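June 22, 2018
By Reinaldo Quintana

Notes for the Clodley session, group transport for weddings

Start with the Miranda job. 25 guests, one hotel, one church, one hall, and a shuttle booked for a single hour. The ceremony ran long and the driver had another pickup. Say what it cost: 900 for a second vehicle at short notice. Pause for questions if anyone has had the same thing happen.

Point one is the booking window. Most operators quote by the hour with a minimum. Ask what the minimum is before you ask the rate. Ask also when the clock starts. At Nallow it starts when the bus reaches the first stop. Other firms start it when the bus leaves the yard, and a yard can be 20 miles out.

Point two is the headcount. Seats on paper and seats in use are different numbers. Coats, gift bags and a stroller take up room. Lucimara books two seats over the guest list every time and has not had a complaint from a client yet.
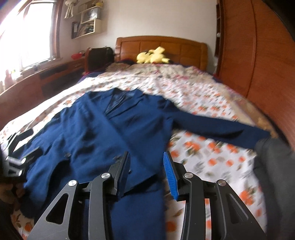
Point three is the route sheet. One page, large type. Street address for each stop, which door to use, where the bus can wait, and one phone number. The number should belong to a person who is not in the wedding party. Hand it to the driver on paper and send it to the office the day before.

Mention Anderson's route in April. The hall had two entrances on different streets and the sheet only gave the name of the hall. Half the guests walked around the block in the rain.

Point four is the contract. Read out the overtime line from the handout. Total on that sample is 2,710 with overtime billed in half hours. Check who pays for tolls and parking, and whether the tip is already in the price. If it is, tell the couple so they don't pay it twice.

Skip the part on limousines if we are past the half hour. Ismael covers those after the break.

Last item, late-night returns. Two runs work better than one. Send the first right after the cake for older guests and families, and the second when the music stops. Print both times on the card at each table.

Handouts are by the door. Questions on Ukano bookings go to Nazareno.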